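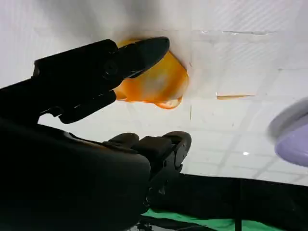 Su-bin Yeo wrote under my February post that any alarm clock costing more than twenty dollars had better get up and make her coffee, and wanted to know whether I had lost my mind or just my phone charger. Fair question! I had mentioned in passing that I was trying out the Ciltov Zimix, the sunrise alarm clock with the fabric front, and that comment got more replies than the post did (which was about slow cooker chili, so I am a tiny bit hurt). I promised a proper review, and after using it every morning for a good long stretch I think I finally have something useful to say.

First, the usual. I paid for this clock myself, full price, $149 plus tax. Ciltov doesn't know me from a hole in the ground. If that ever changes I will put it in the first line of the post like I always do.

We use cookies to improve your visit and remember your preferences. By continuing to browse you accept our cookie policy. Accept / Manage settings

So why would a person spend that much on a clock. My phone was my alarm for years, and the trouble with that is the phone was also the last thing I looked at every night and the first thing I looked at every morning, before I had so much as found my slippers. I'd turn off the alarm, see a message, open the message, and then it would be 6:50 and I'd be reading about somebody's kitchen remodel in a town I have never visited. I wanted the phone out of the bedroom altogether. It now sleeps on the hall table and I sleep much better for it, and I suppose I could have managed that with a wind-up clock from the thrift store, but I hate a loud alarm. I have hated them since high school. They make me feel as if I'm already in trouble.

The Zimix wakes you up with light. You set your time, you pick how long you want the sunrise to take, and it goes from a deep red to orange to a warm white, and then if you're still asleep at the end of it the sound comes on softly and builds. There are 10 brightness levels. I started at 10 because I assumed I'd need the lot, and that was a mistake, it was like being interviewed. I'm at 6 now and very happy there. In the darker months I went up to 7 for a while.

Setting it up was easier than I expected. You do it all on the clock, with a dial on the top that turns and clicks, and you can use the app if you want to but you don't have to. I can't tell you how much I appreciated that. I did put the app on in the end, just so I could report back, and it's fine – a bit slow to connect, and it asked me three times whether I'd like to rate it. You can set a different time for weekends there, and you can do that on the clock as well, only with more clicking.

The dial is my favorite thing about it. It has some weight to it, and you can turn down the reading light with one finger half asleep without waking up the other person in the bed. My one grumble is that pressing the dial is both "snooze" and "light on," depending on how long you hold it, and for the first week or so I kept blasting the room at five in the morning when all I wanted was a few more minutes. You do get used to it. My husband got used to it slightly later than I did. 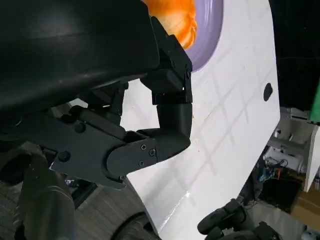

Hinge plate and small black screws, up close.

Now for the sounds, and this is where I have to be a little less nice. There's a stream, a forest, rain, a piano, something called "morning market," and two kinds of beep. The stream and the rain are lovely. The forest has one particular bird in it that comes around again and again on a short loop, and once you have noticed that bird you will lie there waiting for it. The piano sounds like the lobby of a dentist. I use the rain, and I've used the rain almost from the start, so if you're the type who likes a lot of choice you might be disappointed. You can't load your own music on it. At this price I think you should be able to.

The time display dims by itself when the room gets dark, and it dims far enough that I don't notice it, though I can still read it without my glasses if I squint. You can turn it off completely too. The cord is long enough to get behind our dresser with some to spare. There's a backup battery inside that keeps the time if the power goes out, but it won't run the light, so during the storm last month I got the sound and no sunrise. The box does mention this, in very small print, on the bottom.

Before I bought it I did what everybody does and read the reviews, and on the store page I used there were 2,085 of them, and I must have read an embarrassing share of those in the bathtub. The complaints were mostly about the snooze button, which I understand completely now, and about the fabric picking up dust. It does pick up dust. A lint roller takes care of it.

I also borrowed the Brekon from Thabiso Masilela for a couple of weeks so I'd have something to compare it with. It's cheaper and smaller and it has a very pretty light, I think maybe even a prettier light, with more pink in it. But everything on the Brekon goes through the app, even changing the alarm, and so there I was bringing my phone back to bed with me. If you don't mind that, save your money and get that one. It also has a little hum to it when the light is on, which Thabiso swears he can't hear.

Would I buy the Zimix again? Yes, I would, though I'd wait for a sale. I'm getting up at 6:15 without being startled, I've read two whole books at night since the phone moved out to the hall, and I am a nicer person at breakfast according to the people who have to eat it with me. For the sound choices and that snooze business I'd knock off a star, so call it four out of five.

Su-bin, it does not make coffee. I checked the manual.

If you have one of these and you've worked out how to stop the app from asking for a rating, please leave me a comment. And a few of you asked what's on the nightstand next to it these days – it's a water glass, hand cream, and a stack of library books, two of them overdue. I'm returning them tomorrow.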